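Equipment Planner (automation), fixed term
Plurnovano — garment handling group
Apply by the end of October

We are looking for someone to tell us what to buy, and what to leave alone.

Plurnovano sorts and folds returned clothing for online shops. Over the past year we have been pitched a lot of robots. The quotes are on file, the promises are in the cover letters, and very few of the two line up once you add grippers, spare fingertips, cables, floor space and the hours of whoever has to reset the thing. Before any more money is committed we want a planner who reads a price sheet the way a landlord reads a rental application.

The post is 80 percent of full time and runs for 2 years. You would report to the operations office and sit near the test tables, so you can check a claim yourself before it goes into a budget.
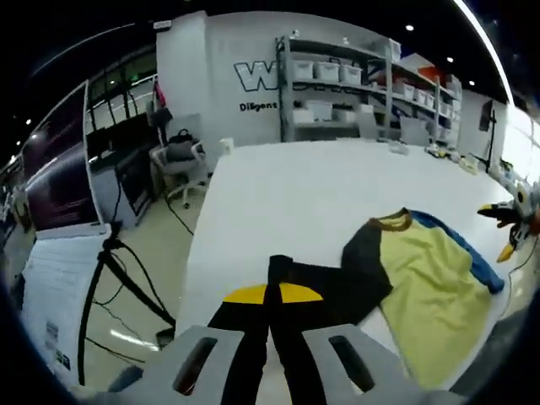
Two-finger gripper on a black garment, color-blocked T-shirt alongside.

Shirts are harder than the brochures suggest. Collars curl, sleeves wander, and a demo with one stiff new T-shirt says little about a bin of 1,000 mixed returns. You should be comfortable saying so to a sales team, in writing.

What you would do:

Build a budget for the next equipment round, including upkeep, training and downtime.
Compare the open offers from Pumeck and Tovby on the same terms. They are not on the same terms now.
Go through the Abbasi lease and tell us what it costs to get out of it.
Write test plans with a pass mark agreed before the test starts.
Keep the parts list current. It has 70 lines and we don't trust all of them.

What we need from you:

Experience buying or planning equipment for a warehouse, laundry, factory or lab. Robotics experience helps but is not required. Solid spreadsheet skills. Patience with cloth. Willingness to recommend that we buy nothing — that is a perfectly good outcome if the numbers say so.

Please don't apply if you currently earn commission from an equipment seller. We will ask.

To apply, send a resume and one page on a purchase you argued against, or wish you had. Leave out the vision statement. Short-listed applicants will get a real quote with the supplier's name removed and an hour to mark it up. Interviews start at 9 a.m. and include time at the tables, so wear something you can work in.

Pay follows the Plurnovano staff scale, planner grade. Travel to interview is refunded against receipts.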